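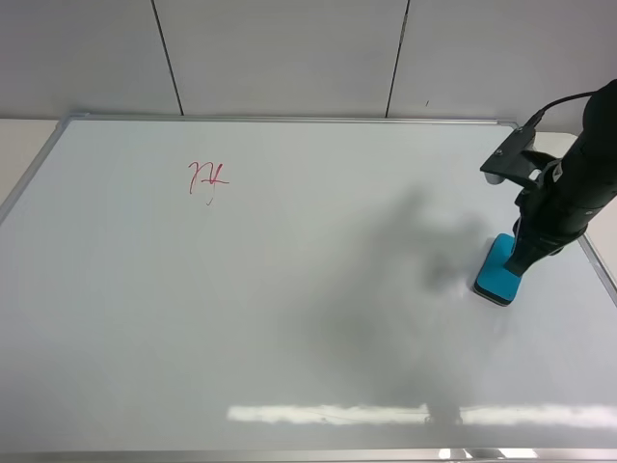 Figure 6. Red marker on a flat-lying board, with the eraser to the right of the mark.

4.2 Ghosting on glossy boards

Office folklore holds that a whiteboard wipes clean. Our log of 1,883 wipes in two buildings suggests that folklore has never stayed to tidy up after a meeting. Red was the worst offender - a short scribble could outlive the project it was written for.

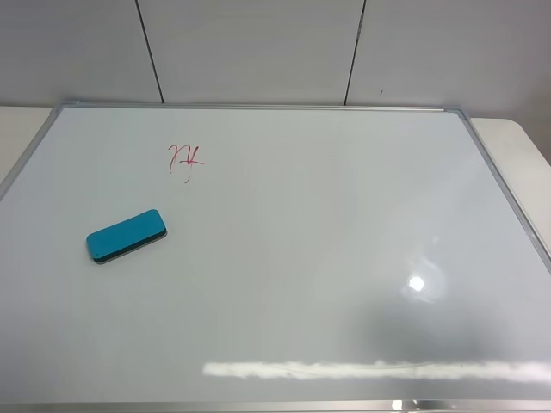
We therefore scored residue by eye under the ceiling lights, a method Arabzadeh defends with more vigor than the method deserves. Glare was left in, as it is in every meeting room we have sat in.
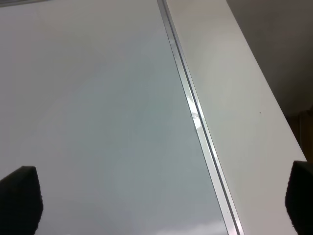

Figure 7. Glossy panel and metallic trim strip, close view.

Boards were laid flat so that felt dust stayed where it fell. The Ollden and Dobre erasers were both tried; users in the June survey could not tell them apart, though 760 of them had firm opinions on the matter.

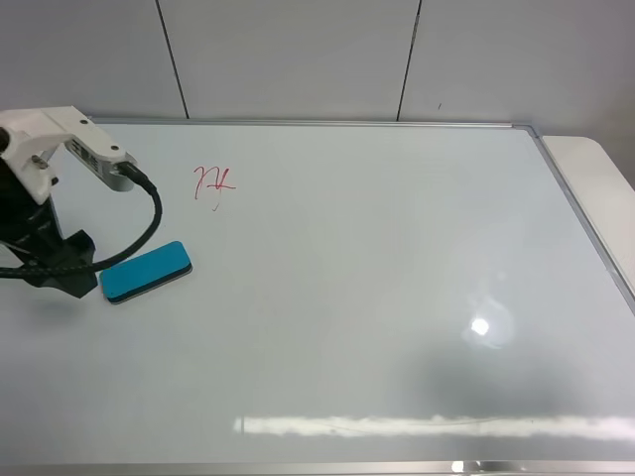
4.3 Eraser pressure and felt wear

Most people press harder when a mark resists, then blame the pen. Felt wear was logged separately for each eraser.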